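Arm lets go of fridge handle partway through opening (simulation first, real build later)

Asked in Home Robotics > Arms and Grippers
437 views, 3 answers

I'm building a seven-joint arm in my garage and want it to open the shop fridge. Before I let it pull on a real door I'm running everything in simulation, using the kitchen set from the Lodell asset pack. The arm model is a stock one with a small fingered gripper. My real one will be close to it in reach.

The approach works and the fingers line up with the handle. The first part of the pull works too. Then somewhere past 17 degrees of door angle the bar slides out of the fingers and the arm carries on along its path without the door. Sometimes it goes the other way and the wrist jams against the door face and the solver blows up.

What I have tried so far: friction on the finger pads from 0.8 up to 1.5, grip force doubled, pull speed cut in half. Slower helps a little. The pull path is a straight line back from the fridge, 400 mm long, with the wrist orientation locked.
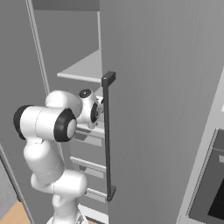 Answer 1 (accepted)

Your path is the problem. A handle on a hinged door moves on an arc and you are pulling in a straight line. For the first few degrees the two are close enough that finger compliance hides it. After that the gap grows until something slips.

1. Get the hinge axis position from the door joint in the asset file.
2. Measure from that axis to the center of the handle bar. This is your radius.
3. Generate waypoints on the arc, one every two degrees is plenty.
4. Unlock the wrist yaw. Your handle is a vertical bar, so you can either turn the gripper with the door or let the bar rotate inside the fingers. Turning with the door is easier to debug.
5. Put friction back to 0.8. If it only works at 1.5 it won't work in your garage.

Also check how far the bar stands off from the door. It's held out on two brackets, and if your fingers are longer than that gap they hit the panel as the angle changes. I'd guess that is your jam. Back the grasp off by a few millimeters and see.

Answer 2

Had the same thing with a Bradholm arm on a cabinet. Mine was the collision mesh. The handle and door were wrapped in one convex hull so there was no gap behind the bar at all and the fingers were never around it. Turn on collision view and look. Decompose the mesh or swap the handle for a plain box.

Answer 3

Just use a hook. I bent one out of steel rod for my garage fridge and it has worked since October. No gripper needed.

Comment from the asker: A hook won't close the door again, and I need the gripper for what's on the shelf.

Comment from the asker: Update on Answer 1. Arc waypoints plus wrist yaw got me to 90 degrees with friction at 0.8. The collision mesh from Answer 2 was also bad, one hull over everything, so I fixed that too. Next question will be about how much torque a real door seal takes to break loose. The sim door has no seal.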